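Editing for Suspense
Handout 6: Holding, Cutting, and When to Do Neither

Read this before the lab. Bring headphones and your project drive. The reading from the Polák textbook (chapter on scene rhythm) is still required and is not repeated in this handout.

1. Where the scare sits

In a horror scene the audience usually knows something is coming. What they don't know is which frame it will arrive on. The editor decides that. The script may say "she opens the closet," but the page has no opinion about whether we see her hand for 12 frames or for 48, and those are two different scenes.

Most first cuts in this class have gone to the threat too early. Students know where it is, so they look for it. Try watching your cut with a person who hasn't read the script, and write down the moment they lean back or look away. Compare it with the moment you planned.

2. Shot length

We looked at two versions of the stairwell scene from Lonside. The release version holds on the landing after the actor has left it. The earlier assembly cuts with her as she goes down. Nothing else is different, including the sound. In the assembly she is a person walking down some stairs. In the release version we are left behind with the landing, and we start checking the corners.

Points from the discussion:

Holding on an empty space works once or twice in a film. After that people treat it as a signal.

A long hold needs something to listen to. Room tone is fine. Complete silence tends to make a theater audience notice the theater.

If you trim a hold because it bores you, wait a day and look again. You have seen it 50 times.

3. Reaction before cause

Cutting to the face first and the thing second is an old method and it still works. The risk is that the face does too much. In Skustska the editor used the take in which the actor barely moves, and placed it before the reverse angle of the doorway. The larger reactions were used later, after the audience had seen the figure for themselves.

When you log your takes, mark the small ones. They are easy to pass over on the first viewing, and you will want them by the third week.

4. Sound across the cut

Let the sound of the next shot start early (a J-cut) when you want to pull the viewer forward. Let the sound of the last shot run on (an L-cut) when you want them to stay with what just happened. For a jump scare, many editors put the loud sound on the exact frame of the cut. Try it two frames late as well. It can feel more like an accident, and it gives the eye time to start asking the question.

Do not add a music sting in this exercise. I will ask you to take it out.
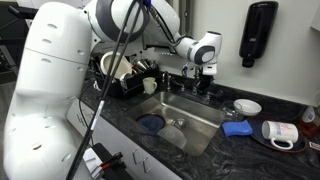

5. Continuity and when to let it go

A matching error is worth fixing if the viewer's eye is on it. If the eye is elsewhere, performance wins. In the kitchen sequence of Lonside a coat is buttoned in one shot and open in the next, and no one in class mentioned it until the scene was played back without sound.

Geography is a different matter. In a suspense scene the viewer has to know where the door is. If you cross the line, do it after the danger has been placed in the room, or give us a wide shot to recover with.

6. Lab exercise

Use the Caltden footage in the shared folder. Cut the hallway scene twice, once with the figure revealed in the wide shot and once with the reaction first. Use the same takes where you can. Keep the production sound and add room tone only.

Export both versions and hand them in with one page of notes. The notes should list every hold longer than 48 frames and say what the viewer is meant to be looking at during it. Do not explain the plot.

Due Friday, June 14, 2024, by the start of class. The April cuts will be returned the same day with written comments.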